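Inicio > Boletín > Rincones de lectura

Las mesas redondas de Clovine, un año después

Compartir 7 · Comentarios 3

Cuando abrimos la librería Clovine teníamos clarísimo dónde iban a ir las novelas, los cuentos infantiles y hasta la caja de los marcapáginas, pero con la zona de asientos estuvimos dando vueltas semanas enteras, y más de una socia del club se acordará de aquellas reuniones en las que terminábamos sentados en el suelo, con el café en equilibrio sobre una pila de atlas (que luego, claro, había que volver a colocar). Las mesas que teníamos entonces eran cuadradas, heredadas de una academia de idiomas, y tenían unas esquinas que se llevaban por delante todas las rodillas del barrio.

El cambio llegó de la mano de Marjatta Turunen, que lleva el taller Koivisto y que vino una tarde a comprar un libro de poesía y se quedó hasta el cierre, midiendo a palmos el espacio entre las estanterías. Nos dijo que lo que pedía aquel hueco eran mesas redondas, de madera, no demasiado grandes, y sillas con brazos en las que una persona pudiera pasar una hora larga sin empezar a revolverse. Le hicimos caso en todo menos en una lámpara de pie que le gustaba muchísimo y que no cabía por la puerta. Todavía nos lo recuerda cada vez que viene.

Desde entonces hemos ido aprendiendo a usar el rincón. Al principio lo llenábamos de cosas, porque nos parecía que una mesa con poco encima daba sensación de abandono, y acababa siendo imposible abrir un libro grande sin mover antes tres floreros. Ahora dejamos sitio. Las flores secas se han ganado su lugar por méritos propios: las frescas eran preciosas, pero aquí la calefacción pega fuerte y a los pocos días ya estábamos recogiendo pétalos de entre las páginas de las novedades. Los ramos secos los prepara Erano, la floristería de la esquina, y nos los va renovando cuando cambia la temporada. ¡El de lavanda del invierno pasado lo quisieron comprar tantas veces que acabamos pasando los encargos directamente a la tienda!

También nos habéis preguntado mucho si se puede estar en las mesas sin haber comprado nada. Sí, por supuesto que se puede. Solo pedimos que los libros que hojeéis y no os llevéis se queden sobre la mesa, que ya los colocamos nosotros (con todo el cariño del mundo, hay quien los devuelve a la estantería y luego tardamos un mes en encontrar a Chéjov entre los recetarios), y que en las horas de más movimiento compartáis mesa si alguien anda buscando sitio. De esas mesas compartidas ha salido ya un grupo de lectura en francés y algún intercambio de recetas que sigue muy vivo.

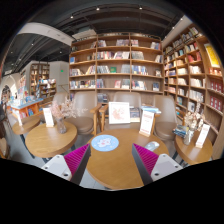
RINCONES DE LECTURA

Las sillas de color topo, con su respaldo redondeado, son las que más preguntas reciben en el mostrador, así que lo dejamos dicho de una vez: son del catálogo de Hirnlow, el asiento es marrón y se limpia bien con un paño apenas húmedo. Lo de las flores rosas y crema en el jarrón de cristal fue idea de Erano, y nos gusta cómo quedan junto a la madera, que tiene una veta muy bonita. En la otra mesa, la de color miel, hay ahora una alfombrilla redonda azul claro con un personajito blanco que tiene encandilados a los pequeños, y detrás hemos puesto un cuadro de marco blanco con una ilustración en tonos rosa pálido y naranja.

En agosto abriremos el rincón también a primera hora, desde las nueve, para quienes preferís leer antes de que apriete el calor. Habrá agua fría con limón y unos 500 libros de segunda mano a precio de verano, repartidos en cajones junto a la entrada. Si tenéis en casa novelas que queráis donar, podéis traerlas cualquier mañana y dejarlas en el mostrador. De las de misterio andamos cortos, por cierto.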